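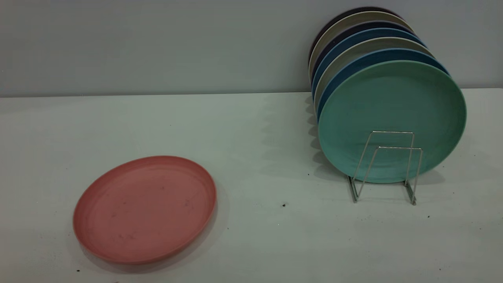 Plates in the rack, and one on the table.

Golnar Nazari had been up since four when I met her, and she was still talking faster than I could write. She runs a supper club out of her apartment in Vurnside, 15 seats, one long table, no menu until you sit down.

"People think it's the cooking that gets you," she told me. "It's the chairs! I had to borrow chairs from three neighbors the first time, and one of them wanted to come to dinner as payment."

Did he get in? "Of course he got in. He brought a melon."

She learned to cook from her aunt, Mahtab Ansari, who fed a whole street every July and never wrote anything down. Golnar has tried to fix that, with mixed results. "I'd call her and say, how much dried lime? And she'd say, enough. So I made that stew maybe 40 times before I stopped calling."

We got onto money, which she doesn't mind discussing (I do, but I asked anyway). Dinner is 40 dollars a head and she says she clears a little - not rent, but a little. A restaurant owner over in Molley offered her his kitchen on slow nights and she turned him down.

"I like that they have to walk past my coats," she said. "You can't be stiff with somebody after you've seen their coats."

I asked what she eats when it's just her. She laughed for a good long while.

"Toast. Eggs if I'm feeling fancy. Are you hungry? You look hungry."

I was, and I stayed for eggs.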